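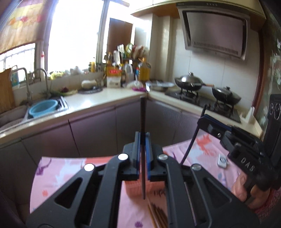
Slide 1. Chopstick task, two handheld grippers, home kitchen. View from the near unit.

Speaker notes: From two grippers to one timeline
Trikside perception and tooling group. 30 minutes including questions.

Leave slide 1 up while people sit down. Start when the room settles.

Opening. This talk is about the software between a recording like this one and a policy we can train. I won't cover the gripper hardware. I also won't cover the policy network itself, which the Brestanley team is presenting in the afternoon.

Point at the upright chopstick. Thin, dark, and held between two blue pads. For a pose estimator this is close to the worst object in the house. It has almost no texture, and if it rolls around its long axis the picture barely changes. We stopped estimating that roll in March. The planner now treats the chopstick as a line segment with two ends and leaves the sixth degree of freedom open.

Point at the second gripper on the right. It holds another chopstick on a slant, and the lower end of that one goes behind the arm of the near gripper. So this view can't give us both ends. We need the other unit's camera, and that means the two clocks have to agree. Most of the talk follows from that.

Slide 2. Time sync.
Each unit stamps its own frames. In the first version we lined the streams up once, at the start of an episode, and trusted them after that. By the end of a long episode the drift was 80 milliseconds. During a slow carry you don't notice. During a handover the two jaws seem to close in the wrong order, and the policy learns the wrong order.
The fix is in Erkow, our recording tool. It refits the offset through the whole episode from the motion tracks and writes out a correction curve. The raw stamps are kept. Say this twice: the raw stamps are kept. Somebody asked last time.

Slide 3. Localization.
Go back to slide 1 for a moment. Things that help us: cabinet seams, the stove, the edges of the hood, the print on the tablecloth. Things that hurt us: the large pane over on the window side is blown out to white, and the steel and the pan lid give highlights that move when the camera moves.
The tracker was picking up those highlights as landmarks. We now drop any feature whose depth disagrees with its neighbors over 6 frames. That number was tuned by hand on kitchens. It may be wrong for other rooms.
The tablecloth is a mixed case. Good texture, but cloth slides. If somebody drags it, the map goes with it. We give features on the table plane a lower weight once a hand or gripper has been near them.

Slide 4. Masking the tool.
The near gripper takes up a lot of the view and it never leaves. The main arms can be masked with a fixed shape. The linkages can't, so the mask is drawn from the measured jaw width.
The other gripper needs its own mask, and so does the hand on its handle. We use a segmentation model for both. It misses patterned sleeves more often than plain ones. Known issue, still open.

Slide 5. Jaw width and contact.
A chopstick is thin enough that "closed on a chopstick" and "closed on nothing" are near each other in the width signal. The threshold we used for cups and bowls called every grasp here a miss. The labeler now looks at width together with a small image crop between the pads. Both have to agree, or the segment goes to a person for review.

Slide 6. Results.
291 episodes in the Georgiou kitchen set. Read the table from the top and don't explain every row. The row to stop on is handover, before and after the clock correction. If time is short, skip the ablation on feature weights.

Slide 7. What we would change.
Log exposure with every frame. We left it out to save space and have wanted it ever since.
Write the calibration version into the episode file instead of the folder name.
Run the contact labeler on the recording laptop, so the operator can see a bad episode while the table is still set up.

Slide 8. Questions.
Likely ones:
Why not markers on the table? They work. They also end up in the training images, and we would have to remove them.
Does this run live? Masking and tracking do. The clock correction runs after the episode ends.
Is Erkow available? The file reader is. The recorder is internal for now.

Put slide 1 back up during questions. People tend to ask about the occluded end, and it is easier to point at it.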